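Masking the gripper out of its own map

Most of June went into one bug in our tracking code, and I finally have enough to write it down. The tracker works out where the hand-held gripper is from its own fisheye video. In the Norkby sequences it kept losing its place, and always with the same kind of error: the estimated path was too short.

The cause was dull. The feature detector likes sharp corners, and the black pads on a white shell are full of them. Those points never move relative to the lens, so the solver took them as proof that we were standing still. In one run of 300 features, 89 were on the gripper itself.
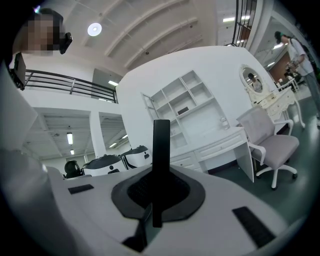 The shell takes up the lower half of the view, with the shelves and railings behind it.

Vsevolod Fedoruk had already written a mask for this in Koruden, our preprocessing tool. It was a fixed polygon – fine for the shell, no good for the fingers, which open and close. I replaced it with two layers. One is static and covers the housing and pads. The other is redrawn for every frame from the finger width.

I also mask people now, faces and bodies both. They walk around, and a pixelated face makes a grid of very nice false corners. 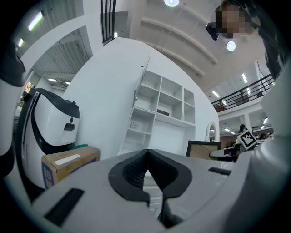
Same room, with a marker board off to the right.

The marker gives me scale and nothing else. I tried using it as an anchor too, but that far out toward the rim the pose jumped around too much.

With the new masks the path length is right on all but 18 of the 200 sequences. Those 18 are mostly close-ups of the blank white wall, and I don't have a fix for that yet. Next job is moving the mask step to the Gralex machine, where it should run overnight.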